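Reading time: 8 min

Retail Branding, Week 8 Handout
Private label: how store brands grew up
Instructor: Glenys Furnival

Last week we looked at national brands and how they win shelf space. This week we flip it around and ask what happens when the store decides to put its own name on the package. I love this topic! It touches pricing, packaging, supply contracts and plain old psychology, and you can do half the fieldwork on your next grocery run.

Before class, please read the Crabtree case in your packet. It's short. Bring your notes on the pricing table, because we'll use it in the second hour.

1. Some vocabulary

A national brand is owned by a manufacturer and sold through many different retailers. A private label (also called a store brand or own brand) is owned by the retailer and sold only there. The retailer usually doesn't make the product. It writes the specification, picks a supplier, approves the package and takes the risk if the stuff doesn't sell.

A generic is the old plain-label product: white package, black letters, lowest price in the aisle. Generics are mostly gone from large chains, but they still shape how older shoppers feel about store brands, so don't skip over them in your essays.

A copycat is a store brand whose package leans on the look of the category leader. Same background color, similar lettering, same shape of bottle. We'll come back to the legal side of this in section 5.

2. Why would a retailer bother?

Start with margin. Suppose a national brand of crackers sells for $4.00 and costs the store $3.00. The store keeps a dollar, or 25 percent. Now suppose its own crackers sell for $3.00 and cost $1.80. The store keeps $1.20, or 40 percent, and the shopper has paid a dollar less. You can see right away why buyers get excited.

But look at the dollars as well as the percentages. If the store brand sold for $2.00 and cost $1.30, the margin would be 35 percent, which still sounds great, and yet the store would keep only 70 cents a box. Every shopper who switched from the national brand would cost the store 30 cents. Students miss this every single year, and so do plenty of people with buying jobs. Work it through on paper until it feels obvious.

Then there's bargaining power. A chain with a decent cracker of its own can walk into a meeting with the big cracker maker and ask for better terms, and be believed. Jade Whiteley, who spent years as a category buyer at Wadmont before she started guest lecturing for us, calls the store brand "the empty chair at the table." The supplier knows who could be sitting in it.

And there's loyalty, which is the hardest to measure and the most fun to argue about. If you really like the Wadmont salsa, you can only get it at Wadmont. Whether people pick a store over a salsa is another matter. I think a few do, and I think a lot more will put up with a longer drive if there are several such products on their list.

3. The tiers

Most large chains now run their own brand in layers. The names differ but the pattern is easy to spot once you've seen it.

Value tier. Cheapest in the category. Simple package, few colors, often a smaller range of sizes. Its job is to keep price-sensitive shoppers from going to the discounter down the road.

Standard tier. Meant to match the national brand on quality at a lower price. This is where most of the volume is, and where most of the copycat disputes come from.

Premium tier. Better ingredients, nicer package, sometimes a separate name with no mention of the store on the front. Prices can sit at or above the national brand.

Some chains add a sideways tier too, such as organic, gluten-free or baby. These often borrow the premium design but with a different color band.

A tier system only works if shoppers can tell the layers apart from several feet away. When the value and standard packages look too much alike, people buy the cheaper one and are either pleased (you just lost margin) or disappointed (you just lost trust in both).

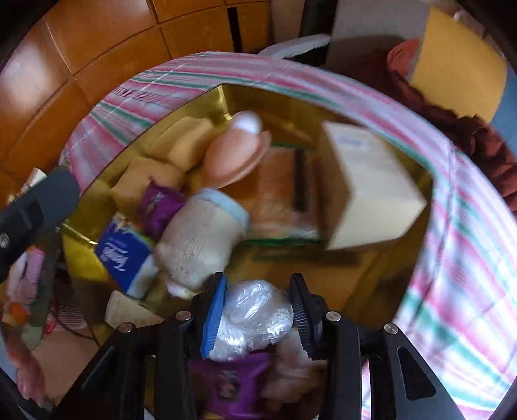 Fig. 1. Assorted goods in a yellow open container; clear plastic wrap on the bundle at center.

4. The Crabtree case

Here is the outline, so that you can follow the discussion even if your packet hasn't arrived.

Crabtree is a regional grocer with a loyal customer base and a store brand that had grown without much planning. Each buyer had chosen suppliers and packages for their own category. By the time Kane Mahuika was hired to run own-brand products, there were 463 items carrying the Crabtree name, in a wild mix of lettering, colors and label shapes. Canned tomatoes looked like they came from one company and dried pasta from another.

Mahuika had two choices on his desk. The first was a full redesign under a single new brand name, Buvo, with everything changed over in one season. The second was to keep the Crabtree name, sort the range into tiers, and change packages only as the old stock and printed labels ran out.

The Buvo plan had real strengths. A fresh name carried no memory of the old generics. It was short, it fit on small packages, and it could be used on household goods as easily as on food. The design agency, Bamcombe, had prepared mockups for the whole range, and by all accounts they were lovely.

The slow plan was cheaper and much less exciting. It also kept the store's name on the product, which mattered to Signe Eyvindsson, the head of store operations. Her argument was that customers would bring a bad jar of Crabtree sauce back to the service desk and complain, and that this was a good thing. With a strange new name on the label they might just never buy it again, and the store would find out far too late.

Management split the difference. Buvo was launched for household goods only, and food stayed with Crabtree in two tiers. The changeover began in November, right before the holiday rush. Read the pages on that timing carefully! Old and new packages of the same item ended up side by side on the shelf, at the same price, and store staff spent a good part of the season explaining to shoppers that they were the same product.

Things to think about before class:

Was the split a smart compromise, or did it give up the main benefit of each plan?

Which categories gain the most from carrying the store's own name? Does your answer change for products people put on their skin, or feed to a pet?

How would you have scheduled the changeover? Remember that printed packaging has already been paid for. The supplier in the case had a minimum print run of 4000 labels per item, and slow sellers can take a very long time to work through that many.

5. Copycats and the law, very briefly

This isn't a law class, so keep it simple. A retailer can't use another company's trademark as if it were its own. The overall look of a package — what lawyers call trade dress — can be protected too, if it's distinctive and shoppers connect it with one source. The central question in most disputes is whether shoppers are likely to be confused about where the product comes from.

Plain "compare to" statements are common on store-brand packages in the United States, especially for over-the-counter medicine. Naming a competitor in a truthful comparison is generally allowed. Blurring the line so that a hurried shopper grabs the wrong box is where the trouble starts.

There's a business side as well. The maker of the national brand may be the same company that supplies the store brand. Suing your own customer is awkward, and many complaints get settled over the phone with a small change to a shade of green.

6. Shelf placement

The store controls the shelf, and that's an enormous advantage. The classic move is to put the store brand right beside the category leader, on the right-hand side, so the price gap is easy to see. A leader with a big advertising budget pulls people into the aisle, and the store brand gets a free look from every one of them.

Placement can also backfire. If a chain squeezes out the second and third national brands to make room, the aisle can start to feel thin. Shoppers notice missing choices even when they never bought them. Sânziana Roman's chapter in the course reader is excellent on this and has the clearest diagrams I know of, so please spend real time with it.

7. Assignment

Pick one category in a store you can visit. Crackers, dish soap, frozen peas, whatever you like. Sketch the shelf and mark where the store brand sits. Note the price per ounce for each tier and for the leading national brand. Then write 2 pages on what the store seems to be trying to do, and whether you think the packaging helps or gets in the way.

Ask before you take photos inside a store. Most managers say yes, and some will happily talk to you for half an hour (a great source, by the way, and you should cite them).

Sketches can be rough. I'd much rather see a messy drawing with the right prices than a beautiful one with the numbers missing.

Next week: loyalty cards, and what the store learns from them.

Questions about this handout: see Glenys Furnival after class or leave a note at the department office | © Retail Branding course materials | Back to top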